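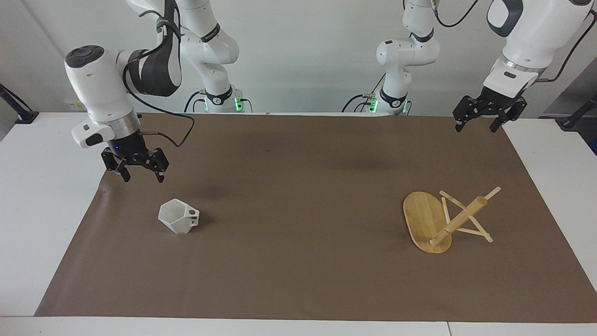 Capítulo 4. Las pastas cerámicas y su comportamiento en el secado

En el capítulo anterior estudiamos el origen geológico de las arcillas. Ahora vamos a ocuparnos de la pasta, es decir, de la mezcla preparada que el ceramista tiene sobre la mesa. Conviene distinguir bien los dos términos. La arcilla es un material natural; la pasta contiene arcilla, pero también otros componentes que se añaden con una intención concreta.

4.1 Componentes de una pasta

Una pasta para vajilla se compone normalmente de tres grupos de materias. Las plásticas, como el caolín, permiten dar la forma. Las no plásticas, como el cuarzo o la chamota, reducen la contracción y abren la estructura. Los fundentes, sobre todo los feldespatos, hacen posible que la pieza se vitrifique a una temperatura que el horno puede alcanzar.

El alumno debe recordar que estas funciones no son independientes. Si se aumenta la parte plástica, el torneado resulta más cómodo, pero la pieza encoge más y el riesgo de grietas es mayor. En las tazas este problema se observa con frecuencia en la unión del asa, porque el asa es delgada y pierde el agua antes que la pared.

4.2 El agua en la pasta

Se llama agua de plasticidad a la que rodea las partículas y les permite deslizarse. Cuando esta agua se evapora, las partículas se acercan y la pieza disminuye de tamaño. Al llegar a la dureza de cuero todavía es posible retornear el pie y pegar las asas.

Para medir la contracción, en el taller de Murton se prepara una placa con una marca de 116 mm y se mide de nuevo después del secado y después de la cocción. El procedimiento completo se explica en la página 204, junto con la tabla de las pastas Flimon y Takács.

Ejercicio 4.1. Prepare dos placas de la misma pasta, seque una al aire libre y otra cubierta con plástico, y compare la deformación.

Contacto: Ediciones Janville, apartado 2095 | © Todos los derechos reservados | Volver arriba

Capítulos relacionados
Capítulo 3. Origen de las arcillas
Capítulo 5. Torneado y colado
Capítulo 6. La primera cocción
Apéndice B. Tablas de contracción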